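Surface Finish and Cleaning Time on Shared Wooden Work Tables
Student project report
Lambros Liapis
2020-07-29

1. Background

The Skinner building has shared work tables that get wiped down between groups. Some were oiled when they were bought and some were varnished later. Students complain that the oiled ones stain. I wanted to find out if the finish makes a real difference to how long cleaning takes, or if it mostly depends on who does the wiping.

2. Materials

I tested two finishes, Vivano hard oil and Kekitum water-based varnish. Each went on two sample boards, so there were four boards in all. They were cut from the same plank and sanded to the same grit. The boards dried for a week before I touched them.

The stains were black coffee, pencil graphite and white glue. I picked these after looking through the Pruvolon cleaning log, which has 629 entries and names those three more than anything else. Ink comes up too, but I left it out. It needs a solvent, and that would be a different test.

Wood grain matters as well. Glue settles into open grain and has to be worked out with a brush — a flat cloth passes right over it.
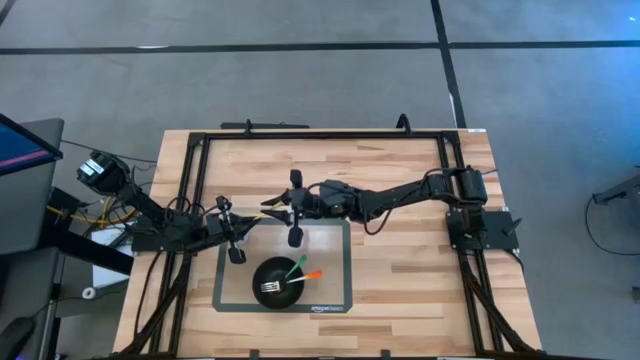
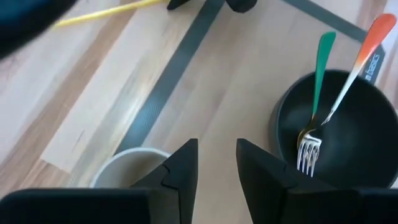
Light wood in both views, with the grain showing.

3. Method

Each stain was left on the board overnight. I wiped with a damp cotton cloth, always along the grain, and stopped the clock when no mark showed under a desk lamp. I did all the wiping myself. Boards were rinsed and left standing on edge before the next stain.

4. Results

Graphite came off both finishes quickly. Coffee left a faint ring on the oiled boards that took a second pass with soap. Glue was slow everywhere, and one varnished board lost a small patch of finish when I scraped too hard. I kept that board in the results but did not use it again.

5. Next steps

In September I plan to repeat the coffee test on older boards, with a second person doing half of the wiping.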